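Surnico Floor Care Oil, Clear Matte

Item number: 2114
Department: Building Finishes and Maintenance
Supplied by: Plurkolano Trade Supply

Product overview

Surnico Floor Care Oil is a maintenance oil for interior wooden floors that have previously been oiled. It is intended for routine upkeep of floors in classrooms, offices, reading rooms, corridors and private homes. The oil restores protection to surfaces that have become dry or dull through daily use and repeated washing. It may be applied to a full room or to a limited area, such as the strip of floor in front of a doorway.

The product is not suitable for floors finished with lacquer, varnish or wax. If the existing finish is unknown, place a few drops of the oil in an inconspicuous spot and leave them for 40 minutes. On an oiled floor the drops will partly sink in. On a lacquered floor they will remain on the surface and can be wiped away.

Preparation

The floor must be clean and fully dry before treatment. Remove loose dirt with a vacuum cleaner fitted with a soft brush, then wash the floor with Surnico Wood Soap at the strength given on its label. Allow the floor to dry overnight. Stains that remain after washing may be treated by hand with a fine abrasive pad, working along the grain.

Particular attention should be given to corners and to the line where the floor meets the wall. Old soap and dust collect there, and oil applied over them will dry to a dark, sticky edge. A hand brush is recommended for these places -- machine pads seldom reach them.

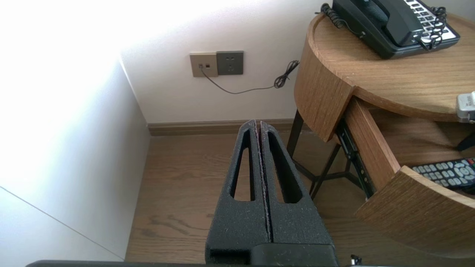
Wooden floor in the corner of a small room.

Application

Stir the oil thoroughly before use and repeat at intervals during the work. Pour a small amount onto the floor and spread it thinly with a white pad or a lint-free cloth. Work in sections of 2 square meters, beginning at the wall farthest from the exit. After 15 minutes, wipe off all oil that has not been absorbed. No wet patches should be left on the surface.

A second coat is required only where the wood has taken up the first unevenly. The floor may be walked on with care after 24 hours. Rugs and furniture should be kept off for one week, and the floor should not be washed during that time.

Coverage and packaging

One can covers some 40 square meters in a single maintenance coat. Very dry or open-grained wood will need more.

Single can: one liter
Case: six cans
Pallet: 170 cans
Finish: clear matte
Shelf life: two years unopened

Partly used cans should be closed firmly and stored upright, protected from frost. A skin may form on the oil after opening. It should be lifted out whole and not stirred in.

Safety

Cloths and pads soaked with oil can heat up and catch fire on their own. Place them in water immediately after use, or lay them flat outdoors to dry before disposal. Keep windows open during application and drying. Keep the product away from children. The current safety data sheet is supplied with every order and is available on request from the product desk.

Related items

Surnico Wood Soap, natural
Surnico Floor Care Oil, White Matte
Zotodix Hand Pad Holder with white pads
Zotodix Corner Brush, stiff bristle

Ordering and advice

Orders from account holders are accepted by the case or by the pallet. Single cans are sold at the trade counter. Questions concerning large floor areas should be directed to Parvaneh Shokri, Technical Advice. Account inquiries are handled by Renata Toledo, Customer Accounts. Tinted oils are mixed to order and cannot be returned.

Page revised February 25, 2023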